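Trying before buying: our month with the Lovik practice rooms

Those of you who came to the September get-together will remember that I promised, rather rashly and with a biscuit in my hand, to write up the Lovik trial as soon as it was over. It has been over for a little while now, and I have been putting it off, partly through ordinary laziness and partly because I kept changing my mind about it. Meifang Wan has been very patient with me, but her last message had only one word in it and that word was "Newsletter?", so I have made a large pot of tea and I am going to tell you everything.

For anyone who joined us over the summer (welcome, all of you, and do come and say hello), Lovik is a subscription service from a small firm called Vandholm. What you get for your money is a set of simulated rooms and a two-armed robot to put in them, and you drive the robot yourself from your own desk, or write a little program and let that do the driving. The idea is that a group like ours, with plenty of keenness and not a great deal of floor space, can try out reaching and picking up and putting down before anybody has to spend real money on real arms. Vandholm offered us a month at the club rate and asked for nothing back except our opinions, and as you know we are never short of those.

Getting started

I will be fair and say that setting up was much easier than I had feared. Fengying Yin had it going on the Indale workroom computer before I had found my glasses, and I managed it at home by myself the same evening, with only one telephone call. You download the main program, which takes a good long while on a slow connection, and then you pick your rooms from a menu and they come down one at a time as you want them. I would suggest starting the main download before supper and leaving it well alone.

The menu claims 300 rooms. We didn't visit them all, and I don't suppose anyone ever will, but we wandered through a fair number and they were more different from one another than I had expected. The people who made them have been generous with the paintbrush. You come across kitchens and offices and dining rooms in colours I can't imagine anyone living with, and Fengying tells me that is quite deliberate, as a program that has only ever practised in a plain cream room may go to pieces when it meets a patterned one. I rather enjoyed them. I have become fond of one with a bright green door and a dark red ceiling, and it is where I did nearly all my practice.

Driving the arms

You look out from up near the top of the robot, down over its own grey body, with an arm coming forward on each side. The view can be tipped and turned, and I am sorry to say that mine tends to end up tipped whether I want it to or not. There is a button for levelling it off again, which is the small round one at the top of the control panel and which I found in the second week! Some of our members prefer a slant once they are used to it, because it lets them look down the length of a table, but it makes me feel as though I am on a ferry.

The arms themselves are lovely to use. They move smoothly, they stop when you let go, and each one has a gripper with two fingers that you open and close with a trigger or a key. I had supposed that two arms would be twice as hard as one. They were more than that to begin with, and then quite suddenly one evening they were no trouble, rather like learning to knit with someone talking to you. If you are new to it, my advice is to park one arm somewhere safe off to the side and work only with the other until you are comfortable.

The shadows deserve a mention too. I had thought of them as decoration, but they turned out to be the best help I had in judging how high a gripper was above the table. As you bring it down, the shadow comes to meet it. Meifang had been telling me this from the first evening and I would like it recorded that she was right.

The table tidy

Most of our month went on one exercise, which Lovik calls the table tidy. You are given a table with a few everyday things on it and asked to move them to wherever the instruction card says, without knocking anything over and without touching whatever you have been told to leave be. In my red-ceilinged room there is a laptop on the table, and a beige thing like a bread roll, and a small dark green thing that I have been calling the avocado. The card I worked from most asked for the roll to be moved to the near end and for the laptop to be left strictly alone.
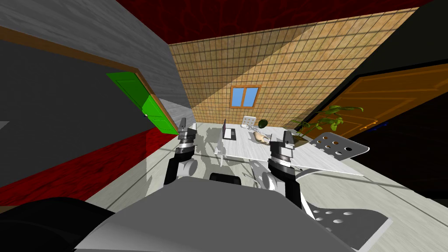
What we liked

The rooms feel like places where somebody might have been a minute ago. There are chairs pushed about and plants leaning over things, and you have to think about where your elbows are, which no amount of practising on an empty tabletop will teach you. I caught a leaf more than once on my way to the roll, and I am told that I said sorry to it.

We liked the replay as well. Every attempt is kept, and you can watch it again at half speed from any side of the room you like. Between us we made 1,000 attempts at the table tidy over the month, which Fengying has put into a spreadsheet for anyone who would enjoy that sort of thing (I know who you are). Watching yourself back is a humbling business, but I learned more from twenty minutes of it than from an hour of flailing about. My own great fault was closing the fingers too soon, before the arm had properly finished coming down, so that I pinched the very top of the roll and it slid away from me.

The help pages are written in plain English by someone who seems to like people, and when we sent in a question we had a proper reply the next morning, from a real person, who had obviously read it.

And I must say a word about the sharing. You can save a room exactly as you have left it, with the arms where they are and everything on the table just so, and send it to another member, who can then take over from that point. We had a very jolly evening passing one room back and forth, each of us moving one thing and then handing it on with a slightly harder job than the one we had been given.

What we were less sure about

Soft things aren't very soft. The roll behaves like a small block of wood when you grip it, so you never find out whether you are squeezing too hard, and anybody who hopes to go on to real bread, or real fruit, is going to have some surprises. Vandholm say that they are working on it, and they were quite open about it when Meifang asked, which I appreciated.

The program is also hungry. It ran beautifully on the workroom computer and well enough on mine, provided I had closed everything else, but two of our members with older laptops had a miserable time of it, with the arms moving in jerks and then catching up all at once. There is a setting that turns the shadows off and speeds things up a good deal. I tried it, and I missed my shadows so badly that I turned them straight back on.

My last grumble is a small one. The instruction cards are sometimes vague about left and right, and don't always say whether they mean the robot's left or that of somebody sitting opposite at the table. We settled among ourselves that it should always be the robot's, and I do think the cards could simply say so.

Su, the add-on

There is an extra you can buy called Su, which listens to you say what you want done and has a go at doing it. We had it for the final week only, so please treat this as a first impression. You say something like "move the roll nearer to me" and off it goes, quite slowly, and you can take over at any moment by touching the controls. It was charming when it understood and baffling when it didn't, and it did best with short sentences and one thing at a time. Fengying would like a longer look at it. I would be happy to leave it for a year and see how it grows up.

So, shall we?

A year's subscription for a club of our size comes to 2,068 pounds, and that covers the rooms, the robot and the replay, with up to 20 of us signed in at the same time. Su is charged separately. It is a fair sum for us, and I know there are people who would sooner put it towards a real arm, even a small second-hand one, that we could all stand around and look at. I have a good deal of sympathy with that. Against it, an arm at Indale can only be used by whoever has managed to get to Indale, and several of the members who took most happily to Lovik were the ones who can't easily come out in the evenings.

Meifang and I both lean towards taking it for one year. Fengying leans towards taking it for one year and buying the arm as well, and has offered to run a cake stall.

If you would like to try it for yourself before we decide, Vandholm have kindly left our log-in working until the next meeting, and Meifang will send you the details if you drop her a line. The green-door room is saved under my name in the club folder. Please do have a go at the roll, and put it back where you found it when you have finished.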